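Measuring the standby load in a two-bedroom apartment

The electric bill for July came in higher than the one for the same month last year, and the air conditioner was not the explanation, as it had been out of service for half of that period. I decided to measure what the apartment draws when nothing is supposed to be running.

Method. I used a Brosero plug-in meter, which records watts and cumulative watt-hours. Resolution is 0.1 W. Below 1 W I do not trust it, and I recorded those loads as zero. Each outlet or power strip was logged for 24 hours with the attached equipment switched off in the normal way, meaning by remote or front button. The refrigerator was excluded. So were the range and the water heater, which are hardwired.

Before starting I read the utility meter at 2 a.m. and again at 5 a.m. with the refrigerator unplugged. The difference, divided by three hours, gave an average of 61 W. Over a year that comes to 531 kWh, which was more than I expected.

The largest single item was the Heitmann audio receiver, at 18 W. The front panel goes dark when you press the power button, but the network board stays on so that the unit can be woken by phone. There is a menu setting called Quick Start. With it disabled, the draw fell below what the meter can resolve. Startup now takes eleven seconds, and I have not found that to be a problem.

The second was the modem and router pair at 14 W combined. I left these alone. A timer would work, but the thermostat loses its schedule when it cannot reach the network, and the thermostat is worth more to me than the savings.

Third was the Steltel printer at 7 W. It has a sleep mode, and the 7 W figure is the sleep mode. I print twice a month. It now sits on a switched strip, and the switch stays off. One caution for anyone doing the same with an inkjet: the printer runs a cleaning cycle at each cold start and uses ink to do it. Mine is a laser, so the question does not come up.

The remainder was spread over chargers, a microwave clock, a cable box I had forgotten to return, and the doorbell transformer. The cable box drew 12 W and has gone back.

Adding up the three changes (receiver, printer, cable box) gives 37 W. Over a full year this is 324 kWh. At my rate, the saving is in the range of a few dollars a month - not a large sum, but the work took one evening of attention and the strip was already in a drawer.

A few notes on error. The meter and the utility reading did not agree perfectly. The sum of all plug loads plus my estimate for the doorbell was 4 W lower than the overnight average. I suspect the smoke detectors and the range clock, neither of which I can measure without opening a junction box. I am not going to do that in a rental.

I will repeat the overnight reading next month, with the refrigerator unplugged for the same three hours, and add the result to this post.
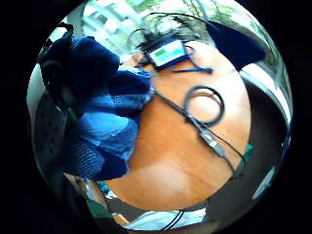 The spreadsheet has one tab per outlet, and the formulas for annual use are in the last column, so changing the rate in the top cell updates everything.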